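Home
News
Kit
Routes
Clubs
Forum

Search this site
Search
Advanced

Furkeck brings back the Clellgate boot, and you can send your old ones in

Well, this cheered me up no end. Furkeck have confirmed that the Clellgate walking boot is coming back in April, four years after they dropped it from the range, and they're launching a resoling service alongside it. If you've been hanging on to a dead pair in the shed (I have two, and one of them is missing a lace hook) then you may want to go and dig them out before your other half takes them to the tip.

A bit of history for anyone who came to walking later than I did. The Clellgate was Furkeck's plain brown leather boot, one piece of leather with a single seam up the back, no lining to speak of except more leather, and a sole you could have used to knock in fence posts. It wasn't light and it took ages to break in. I did my first week in mine with so much tape on my heels that my socks stuck to it. But once they'd given up fighting you they were lovely, and they kept the water out in a way that none of my fabric boots ever have for more than a season.

Then they stopped making it, and we got the Kinitz instead, a lighter boot with a waterproof lining. I've nothing against the Kinitz. I've had two pairs and I wore the second lot all last winter. They're comfy straight from the box and my feet don't ache after a long day on tarmac and forest track. I just find the toe rand starts to lift sooner than it should, and when the sole's gone the whole boot's gone, which always feels like a waste when the uppers still look respectable.

So, what's changed on the new Clellgate? Less than I'd feared! I had a good half hour on the phone with Kimie Sasaki, who looks after footwear at Furkeck, and she was very patient with me going on about seams. The leather is the same thickness as before. The last (the foot-shaped thing they build the boot round) is a touch wider across the ball of the foot, so those of us who used to go up half a size may not have to. The tongue is now stitched in higher up each side, which should help when you misjudge a stream. There's a slightly softer midsole too, and I asked her straight out whether that meant it would bend like a trainer. She laughed and said I'd still be swearing at it for the first fortnight.

Weight for a pair in a size 8 is 1299 grams, and that'll sound like a lot to the trail shoe crowd. I'm not going to argue with them, they get up hills faster than me.

The bigger surprise is the resoling. The new boot has been designed so the sole can be taken off and replaced without touching the stitching on the upper, and Furkeck will do the old Clellgates as well, provided the leather isn't cracked through where it bends. The work is being done by Furukawa, a small repair workshop run by Yoshinori Takeda, and he's been mending climbing shoes and old leather boots for long enough that a few of you will have used him already. I sent him a pair of my dad's boots once and they came back cleaner than I'd ever seen them.

A resole is £70, with return postage included. You fill in a form, get a label, and post them off. Takeda asks that you brush the mud off first, take the insoles out and leave the laces at home, and please, please don't dry them on a radiator before you send them. He told me he gets boots in with the leather gone stiff as a board and there's not much he can do with those. Newspaper and a cool room, he says, same as your gran told you.

The usual turnaround will be four weeks, though he expects it to be slower at the start when everybody empties their cupboards at once. If your boots can't be saved, they'll tell you before any work is done and you'll only pay for the postage back, or they can be kept for spares if you don't want to see them again. I'd want mine back, I think. I'm soft like that.

I asked him what usually goes first on a boot. He said he sees far more trouble with things coming unstuck than with things wearing thin: rands lifting at the toe, heel caps, padding working loose inside the collar. Once an edge has started to lift, grit gets in behind it, and then every step is rubbing away at what's left of the glue. He'd much rather have a boot in early with a small gap at the toe than late with the whole front flapping. A dab of glue at home is fine to get you off a hill, he says, but let him know if you've done it, and tell him which glue. Half his time goes on scraping off other people's efforts (guilty, your honour).

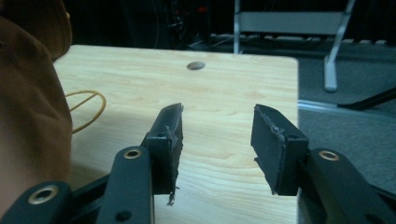 Once the edge starts to go: worn padding, peeling and fraying at the lower end.

On to the price, and you might want a sit down. The new Clellgate will be £347 when it goes on sale. I did make a small noise down the phone. Sasaki's line is that the old one would have cost close to that by now if it had stayed in the range, and that with two resoles you ought to get a very long life out of a pair. I can see the sums working if you're out most weekends. If you only do a handful of walks a year on decent paths, I'd say stick with the Kinitz, which is staying on at its current price and comes in more sizes.

There'll be a women's fit from day one this time, on its own narrower-heeled last, and I know that'll please a lot of people who had to make do with the smallest men's sizes before. No word yet on children's boots. Colours are brown or a very dark brown. I was told there's a difference.

I haven't had a pair on my feet yet, so don't take any of this as a review. They've promised me some to try before they hit the shops and I'll be wearing them round the house with two pairs of socks, as is traditional, and then up something wet and unpleasant as soon as my heels will stand it. I'll report back on the width especially, because my right foot has a bunion with opinions.

The resoling form goes live at nine in the morning on the same day the boots do, and it'll be on Furkeck's own site, under repairs. Shops that stock the brand can also send boots in for you, but check with yours first as some are still waiting for the paperwork. Proofing wax will be sold separately. If you've already got a tin of something that works on smooth leather, keep using that, Takeda says he isn't fussy so long as you go easy on the seams.

If any of you have had an older pair done by Furukawa, do leave a comment and say how they've held up. I'm keen to hear from anyone who's got a second sole on the original Clellgates, as mine will be going in the post once I've found the other insole.

Share this 70
Comments 4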